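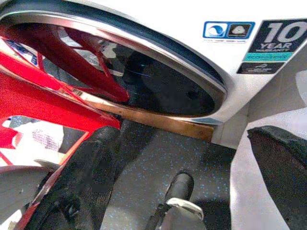 Low approach past the washer door, black pads forward. Warranty sticker at upper right.

Aug 13, 2020

The Grivport gripper kit has been on my laundry bench for three weeks now, so these are notes on the hardware before I move on to the software. The kit is sold by Druromden, ships with a wrist camera and a set of soft pads, and lists a payload of up to 4 pounds. I bought mine without the extended support plan.

Mounting took most of an evening. The flange bolts are metric, the supplied wrench is a loose fit, and the manual leaves out the torque value. I used 5 newton-meters on every bolt and have seen no slip. The wrist camera connects through the Valel breakout board, and the connector sits closer to the second joint than I would like — route the cable before you tighten the clamp.

Camera exposure is the weak point. With the wrist low in front of an appliance, chrome trim blows out while the door glass goes nearly black. Anything red and glossy nearby shows up a second time as a reflection in the glass, and the stock segmentation model labels both. Locking exposure helped with the first problem and did nothing for the second.

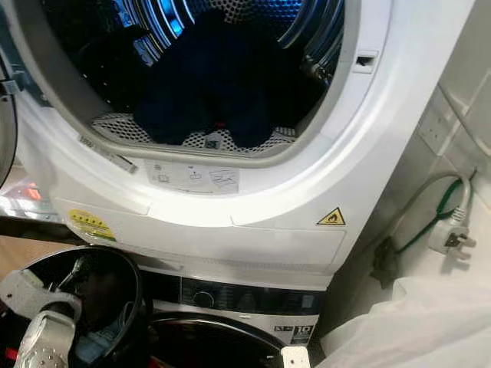
Grip planning in the Le Goff software is a separate package and costs $179 a year. It handles rigid parts well and cloth badly. My standard test is to pull one garment from a mixed load, and dark items are the hard case: with navy clothing heaped in the dryer drum, the depth map flattens into one blob and the planner proposes a single grasp near the center. A bit of red fabric low in the pile gives it an edge to work with, but dark on dark gets no usable boundary. Raising the contrast gain to 3 improved the map slightly and added noise along the drum wall.

Firmware updates are infrequent. The changelog lists per-pad force limits for December, and I will rerun the garment test when that build is out. Until then I am leaving the planner on manual confirm.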